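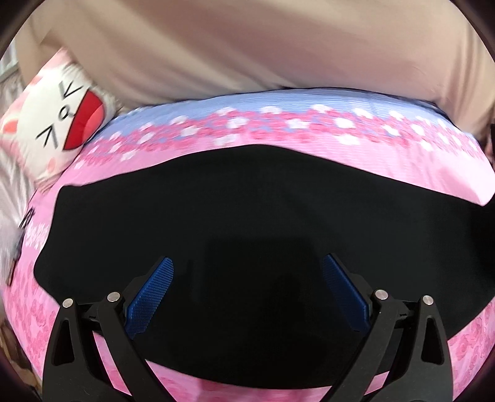 Ticket 441 — season stats page, Clamden football
Opened by: Rhonda Lavoie
Status: reopened

Career totals for coaches are wrong again. Rosaire Thibodeau shows 71 wins on the roster page and 40 on the coaches page. Same guy, same years. Game program goes to the printer Sunday so need this soon please.

Rhonda

G. Gebru, 9:10 am
Looking. Roster page pulls from the old Hundlow import, coaches page pulls from the new table. Clearing cache first.

G. Gebru, 9:25 am
Cache no help. Still 71 and 40.

G. Gebru, 10:05 am
OK found part of it. Thibodeau is in there 2 times. One record as head coach, one as defensive coordinator at Favberg. Import counted the coordinator years as head coaching wins. So 40 is right and 71 is not. Merged the records, kept the head coach flag on the Clamden seasons only.

Rhonda, can you check against the media guide?

R. Lavoie, 11:30 am
Media guide says 40. Good. But now his Favberg years are gone completly, he should still be listed there as an assistant. Also Ghislain Lapointe has no playing career at all now?? He was a linebacker here before he coached at Ichikawa. That was fine yesterday.

G. Gebru, 11:50 am
My fault. Merge drops anything without a role code. Lapointe's playing seasons had a blank one. Restoring from last night's backup, then will rerun with the blanks filled in.

Passing to Rodel for the rerun, I'm out after lunch.

R. Lacson, 2:40 pm
Restored. Reran. Thibodeau — 40 wins, Favberg years back under assistant. Lapointe has his playing seasons agian. Rivalry game page still shows the old total, that one rebuilds overnight. Leaving open till I've seen it in the morning.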